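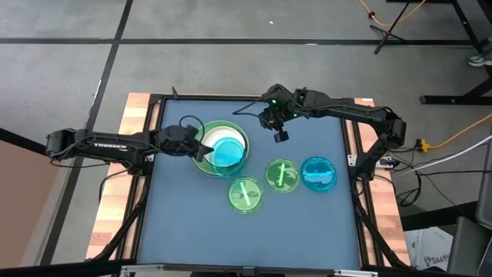
*Sorting table: green bowl with the plate and cup in it, three dishes with a stick each.*

**From:** Virgil Furtună
**To:** sorting-list
**Date:** 14/09/2024
**Subject:** Re: Nesting the tableware, and the dish rule

Viorica, I've read your proposal twice and I'm still not convinced. Quoting the bits I want to argue with.

> On 14/09/2024, Viorica Toma wrote:

Sorry, my mail program has put that in by itself and I'll trim it before it repeats the whole thread.> Viorica Toma wrote:
>
> I'd like us to settle on one layout for small things at Fillberg and Lillis. Big bowl on the mat, plate inside the bowl, cup on the plate. Coloured sticks go in a dish of their own colour: green in green, blue in blue. It saves room and anyone can see at a glance what belongs where. Neagu has used it since March and they say putting away is much quicker.

"They say" is doing a lot of work there. Quicker than what? Before March, Neagu had everything in one drawer, so any system at all would have looked good. I'd want to see it against plain stacking, with the same people doing both.

On saving room: look at the mat. The whole lower half is bare. If space were short I'd be all for putting the cup on the plate and the plate in the bowl, but on a table that size you could stand all three side by side and pick up whichever you wanted. As it is, if I want the bowl I have to lift out the cup, then the plate, and find somewhere to put them. I'd be happier with plate in bowl and the cup left out. A cup perched on a plate is the first thing to go over when somebody reaches across.

> The sticks have been the real success. Matching by colour means no labels.

It means no labels while you have two colours. Two of the three dishes are green and each holds a green stick, so colour alone doesn't tell me which stick goes in which dish. Perhaps it doesn't matter and they're interchangeable. If so, why two dishes? Put both sticks in one and you've freed the other. If it does matter, you need a label after all, and we're back where we started.

I also don't much like see-through dishes for this. A pale green stick in a green dish is easy to miss, and I say that as someone with new glasses. The bright blue one is better. A white dish would show up any of them. I know the answer will be that we have the coloured ones already. Birov quoted us for 200 plain ones last year and we turned it down, and I voted against it too, so I can't complain very loudly.

> Could we agree this by the end of the month so I can write it up?

I'd sooner we didn't write it up yet. The last time we did that it became item 609 in the handbook and we were stuck with it for ages, even though half the list had stopped following it.

What I would agree to is a trial. Nine of us at Lillis could put things away your way for a fortnight, then bowl and plate together with the cup separate for another fortnight. Somebody with a watch can note how long each takes. If yours wins I'll say so on the list.

Two questions in the meantime. Does the bowl have to be the large one, or does the plate sit properly in the smaller size we have at Lillis? And should the dishes be in a straight row? They're on a slant at present, which is fine by me, but if it's part of the layout it ought to be in the proposal.

Virgil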